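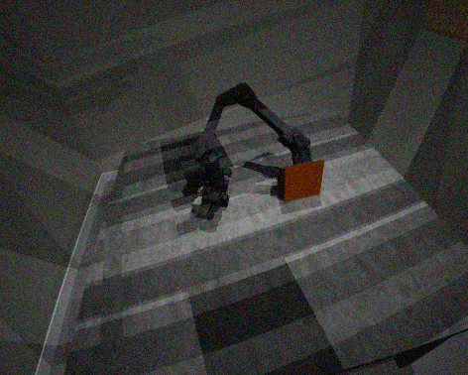

Ticket: Striped table renders in the Getance block set
Project: Wurkley sim collection
Status: Fixed, watching
Priority: Normal

Opened Monday, 9:40 am

Picked up the weekend batch this morning and the render at the top of this ticket is typical of the bad ones. Wide diagonal gray bands all over the tabletop, fainter ones on the back wall, and everything dim and grainy. The orange block still reads fine. The dark gripper parts are another story, they clump together, the upper part is a nearly featureless black mass and only the lower segments separate, with a small light gap between them.

Batch is 1,174 episodes. The checker flagged 259 of them for low contrast on the arm. I haven't thrown any out yet.

What I expected: one plain table surface with a single soft shadow under each object.
What I got: stripes, plus hard-edged dark patches in the foreground.

Update, 10:25 am

First guess was the table texture, because we swapped the whole texture pack in November. Put the old pack back and re-rendered one flagged episode from its saved state. Same stripes, same angle. So the pack is fine and I've restored the new one.

It does help a lot that Bostow saves full state for every episode! I can replay the exact same arm motion with different render settings and never touch the action labels. If the picture side is fixable, we keep all the demonstrations.

Update, 11:50 am

Tried these on the same episode, one change at a time:

Samples per pixel up to 32: grain much better, stripes unchanged
Denoiser off: more grain, stripes unchanged
Table friction and mass back to defaults: no change (didn't expect any, but it was on the list)
Shadows off: stripes gone

Found a lead. With shadows off the table is one flat gray, and so is the wall behind it. The bands are the surfaces shadowing themselves.

Update, 1:15 pm

Got it, and it's a fun one. The lighting randomizer picks a new light angle per episode, and the range was widened in the last Charbonneau config so the policy would see more variety. At the lowest angles the shadow bias is too small for a surface as big as our table, and you get broad bands. The 259 flagged episodes all have a light angle in the new part of the range. Every single one!

Changes made:

1. Shadow bias now scales with light angle
2. Minimum fill light added so the dark arm doesn't sink into its own shading
3. Samples set to 32 for all training renders

Update, 3:30 pm

Re-rendered the flagged episodes overnight-style on the spare queue – it went quicker than I'd planned for. The checker now flags 2. I opened both, and in each the gripper is simply parked between the camera and the block for most of the run. Those look like honest occlusion to me and I'd like to keep them, the policy should see a few like that.

I left the wide light range in. Low light with clean shadows is great training data, and it's what we wanted from the new config in the first place.

Still open:

The dark patches in the foreground are much softer but I can still find them at the very lowest angles. Separate ticket if they bother the next training run.
Checker only looks at contrast on the arm. It should look at the table too. I'll write that test tomorrow.
Old renders are kept under the Getance archive folder until the new batch has been through one full training run. Please don't train on them by accident.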